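社区织物修补与再使用项目中期进展报告

报送：Prisgate 基金小额资助办公室
提交单位：Onov 织物再使用工作室
日期：2022-09-27

一、本期概况

本报告说明项目自上次报送以来的进展、遇到的困难和下一阶段安排。项目的目标没有变化：在老城北片开设固定的修补点，接收居民送来的旧衣、旧包和家用纺织品，能修的修好归还，不能修的拆成可用的料，再做成别的东西。按资助协议，项目在今年12月结束，届时另交决算和终期报告。

本期修补点按计划开门，中间因楼内水管改造停过一段时间，停业期间的活转到 Grekard 街的临时场地做。临时场地面积小，只有一张裁剪台，大件窗帘和被套没有办法铺开，这部分工作积压到复工以后才处理完。接收、登记、归还的流程没有中断。

二、修补服务

送修的东西以裤子、外套和布包为主。裤子多数是拉链坏、裆部磨薄或裤脚开线，外套多数是里衬破、口袋脱线。布包的问题集中在提手根部，承重久了，缝线还在，布先裂开。我们原先的做法是在原位置加密车线，返修率偏高。本期改为在内侧加一块底布，把受力面放大，再沿底布外圈车两道。改了以后返修明显减少，耗时略有增加，我们认为值得。

小件修补仍然当场可取，大件约定日期来取。逾期不取的情况比上一期多，架子占得很满。从下月起登记时会请居民留两种联系方式，逾期满30天的再通知一次，之后转入再使用料。这一条已经写进门口的告示，告示用中文和越南文各印一份。

收费沿用原标准，只收线、拉链、扣子等辅料的成本，不收工费。有居民建议加急件可以适当收工费，我们讨论后没有采纳。加急一旦收费，排队的次序就不好解释，而且这部分收入很小，不足以补贴别的开支。

三、再使用制品

不能修的织物清洗、晾干后按材质分开。棉和棉麻混纺用得最多，牛仔布次之，化纤面料的出路一直不好找。本期试做了几种软包和收纳袋，底部做成圆弧形，裁片的拼接处避开受力部位，这样小块布也能用上。试做样品分给各修补班学员带回家使用，收集到的意见主要有：

袋口太软，装东西时立不住，希望加一条衬边；
深色布做里子，找小东西看不清，希望里子用浅色；
圆底好看，但放在架子上容易歪，家里用还可以，摆卖时不方便。

前两条已经改进版样。第三条暂时保留圆底，另做一个平底的版，两种都做一小批，看哪一种更受欢迎。 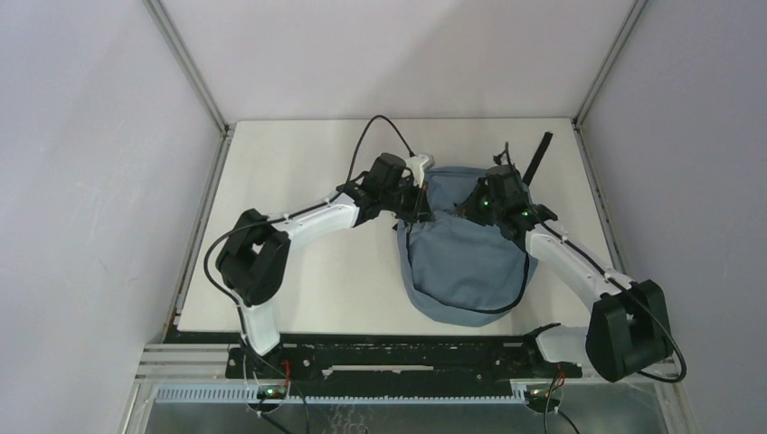 图1 台面上的蓝灰色软质织物件

软包的用料记录也在本期补齐。以前只记成品，不记下脚料，材料到底用掉多少说不清楚。现在每批布在裁剪前后各称一次，差额单独记账。称重这件事增加了裁剪组的工作，刚开始有漏记，近来已经稳定。下脚料中较长的条状布用来编坐垫，太碎的仍然作为填充物，但填充物的需求有限，库房里已经堆了不少。

四、培训

修补班本期办了2期，第一期教手缝和补丁，第二期教家用缝纫机的基本操作。第二期报名踊跃，但机器只有11台，名额受限制，没排上的转到下一期。学员中年纪偏大的居多，视力是比较实际的问题，原来的顶灯不够亮，每台机器旁边后来都加了一盏小台灯。费用从杂项中支出，数额在附表内列明。

教材原计划印成册，后来改为单页，一页讲一种针法，需要哪一页就拿哪一页。单页便宜，弄脏了换起来也方便。缺点是容易散失，有学员要求装订成本，我们准备在下一期课程结束时给每人配一个文件夹。

越南文的单页由 Lưu 翻译社承担，初稿里几个缝纫术语译得过于书面，学员看不懂，已经请对方按日常说法重译。重译没有另外收费，但交稿推迟，第二期开课时只用上了前半部分。

五、场地与设备

固定修补点的租约到年底为止，房东已口头同意续租，租金如何调整还没有谈。如果涨幅较大，需要考虑和楼下的阅览室合用一部分面积。合用的好处是省租金，问题是缝纫机的声音，阅览室方面提出下午不能开机，而下午正是送修的人最多的时候。这件事在下次报送前应有结果。

设备方面，锁边机修过一次，换了刀片和一根皮带，目前使用正常。蒸汽熨斗有一只漏水，已停用，没有再买，用另外一只轮流。裁剪台台面被划得较深，布铺上去会勾丝，准备换一块台面板，不换台架。

水管改造以后，清洗间的水压比以前高，洗衣机进水口的接头松过，地面积水，没有损坏布料。接头已经换成金属的，物业也来看过。

六、经费使用

截至本期末，人员补贴和场租按预算执行。辅料支出低于预算，主要是有居民捐来成包的线和扣子。设备维修超出预算，差额由辅料结余调剂，没有动用预备金。按协议规定，同一大类内部的调剂不需要事先批准，这里一并说明。

居民捐款箱本期的收入不多，单独记账，没有计入资助款。捐款只用来买茶水和清洁用品。

七、存在的问题

化纤面料的处理仍没有好办法。曾联系过一家回收厂，对方要求每次交货不少于100公斤，而且必须按成分分开打包。我们的存量达到这个数需要较长时间，库房也放不下。目前的办法是在接收时先问清楚材质，破损严重的化纤衣物不再收，请居民投到街口的回收箱。实行以后有几位居民不太理解，值班人员解释时说法不一，已经统一成一段简短的说明贴在柜台上。

值班安排偏紧。周中人手够，傍晚常常只有一个人，接收和归还同时进行时容易弄错单子。本期错发过衣物，都已追回并向居民道歉。现在改用一式两联的纸单，一联别在衣物上，一联交给本人，归还时两联对上才能取走。

八、下一阶段安排

完成平底收纳袋的版样并做一小批。
修补班再开一期，优先安排上期没有排上的报名者。
越南文单页全部定稿付印。
更换裁剪台台面板。
与房东谈定续租条件，并将结果书面告知资助办公室。
整理全年的送修登记，作为终期报告的附件。

另有一事请资助办公室确认：终期报告所附的登记表涉及居民姓名和电话，我们打算只保留物品类别和修补内容，其余删去。如办公室有固定格式，请在12月之前发给我们。

附件：经费支出明细表；用料称重记录；修补班单页样张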